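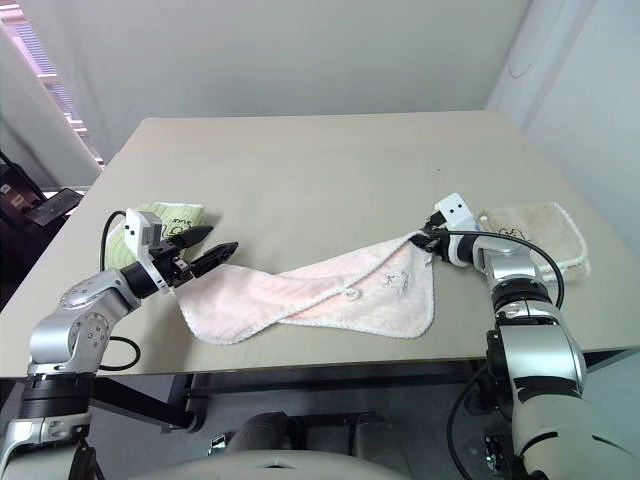 ## タオルたたみ参加者募集!(6月・Cidar)

タオルのたたみ方って、家ごとにびっくりするほど違いますよね。三つ折り派、くるくる巻く派、とりあえず半分派。Cidarでは、そんな「うちのたたみ方」を持ち寄って見せ合う会を6月に開きます。いま一緒に手を動かしてくれる方を募集中です!

使うのは小さめのパイル地のタオルが中心です。淡いピンクの一枚は、ふちに白いパイピング、真ん中あたりに白いループが付いていて、これをどこに持ってくるかで仕上がりがずいぶん変わります。ループを外に出すか、中にしまうか。担当のVeerle Van der LindenとManikandan Iyengarは、もう何日もこの話をしています(まだ決着していません)。

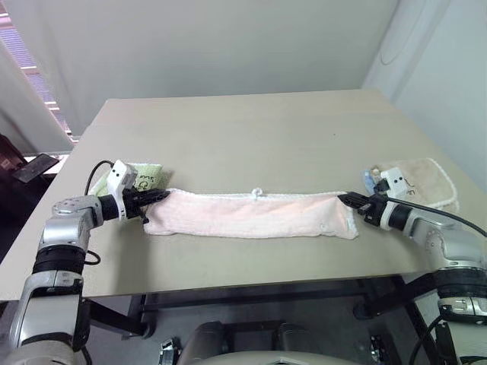

長い辺をそろえて細い帯にしてから畳むやり方もあれば、角から斜めに始める方もいるはず。正解を教える会ではないので、自己流のまま来てください。早くなくても、きれいでなくても大歓迎です!

### 募集内容

- 人数:17名
- 回数:6月中に4回(1回だけの参加もOK)
- 場所:Cidar 作業室(大きなテーブルを囲みます)
- 参加費:無料
- 対象:タオルをたたんだことのある方ならどなたでも。親子参加は8歳から

### 当日の流れ

まず普段どおりに何枚かたたんでもらい、そのあと隣の人とやり方を交換します。後半は、子ども用の刺しゅう入りタオルで、絵柄が表に来るたたみ方をみんなで考えます。これがなかなか難しくて、楽しいんです。

ご自宅のタオルの持ち込みもぜひ。厚手のもの、くたくたになったもの、どちらもうれしいです。

### 申し込み

お名前、希望の回数、普段のたたみ方をひとこと添えて、Cidar受付のIonuț Opreaまでお知らせください。定員になり次第締め切ります。

2022年5月22日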